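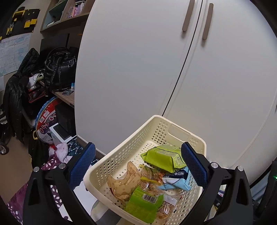 A perforated plastic basket holding packaged snacks, in front of a wardrobe with bar handles.

Perforated storage basket

A perforated storage basket is an open-topped household container, usually moulded in one piece from plastic, whose walls and floor carry regular rows of small holes. It is used for grouping loose goods inside cupboards, on shelves and in drawers. Common contents include packaged snacks, toiletries, cleaning supplies, stationery and small items of clothing. The type is distinguished from the closed storage box, which has solid walls and normally a lid, and from the wire basket, which has larger openings and lets narrow objects fall through.

Construction

Most baskets of this type are injection moulded from polypropylene. Polyethylene is used for softer, more flexible versions. The perforations are formed by pins in the mould and are not drilled afterwards. Round holes are the most common, followed by slots and squares. The holes reduce the amount of material needed and allow air to pass through, but they also lower the stiffness of the wall, so an unperforated band is generally left below the rim and at the corners.

The rim is rolled or thickened to resist bending when the basket is lifted full. Handle openings are cut into the end walls in rectangular baskets, with rounded corners to limit cracking. A basket may have an opening at each end or at one end only. Walls normally slope outwards slightly towards the top. This draft allows the moulding to be released and permits empty baskets to be nested.

Pale colours such as cream, white and light grey predominate in baskets sold for bedroom and kitchen cupboards. Pigments affect resistance to sunlight, and uncoloured plastic left near a window may yellow.

Sizes

There is no common standard for domestic baskets. Makers generally derive their dimensions from the depth of the furniture into which the basket is to fit. The Dranotberg household catalogue divided its range into shallow, medium and deep patterns sharing a single base, so that all three could stand in the same row. Careck, a later supplier, sold narrow baskets intended to stand in pairs on one shelf.

A basket should be shorter than the clear depth of the shelf so that the door can close. In wardrobes with hinged doors, allowance is also made for the hinges, which project into the side of the compartment when the door is shut.

Use for packaged food

Snacks in flexible packets are difficult to store directly on a shelf. The packets slide over one another, do not stack, and vary widely in shape. Puffed packets with crimped ends contain a volume of gas that protects the contents from crushing, and they take up more space than their weight suggests. Flat wrappers and small clear packages tend to sink beneath them. A basket confines the pile and allows it to be moved as a unit.

Two methods of arrangement are usual. In the first, packets are laid loosely over each other, which is quick but hides the lower layers. In the second, packets are stood on edge in rows with their printed faces towards the front. The second method suits packets of similar height and is less practical for mixed goods.

Perforations have little effect on sealed food, which is protected by its own wrapper. Opened packets should be closed with a clip or transferred to a lidded container, as an open basket gives no protection against moisture or insects. Crumbs and sugar can pass through the holes on to the shelf below, and a paper or cloth liner is sometimes fitted.

Storage survey

A survey of domestic cupboards compiled by Reinaldo Trindade for the Gromatum household register recorded 2,196 open containers in 423 homes in the Seixas district. Of these, 1,527 were plastic baskets with perforated walls. The remainder were solid trays, wire baskets and woven containers. Wardrobes were included in the survey where they held goods other than clothing; snacks were found in the wardrobes of 44 homes. The register was closed on 09/12/2019 and a short supplement on handle types followed in February.

Cleaning and wear

Baskets are washed in warm water with a mild detergent. Dust and grease collect at the edges of the holes and are removed with a soft brush. Very hot water can distort thin walls. The basket is left upside down to drain and should be fully dry before food packets are put back.

The usual points of failure are the corners of the handle opening and the junction between wall and floor. Whitening of the plastic at these points indicates stress. A cracked rim may leave a sharp edge capable of piercing film wrappers, and a basket in this condition is normally withdrawn from use with food.

See also

Storage box
Wire basket
Drawer divider
Wardrobe
Flexible packaging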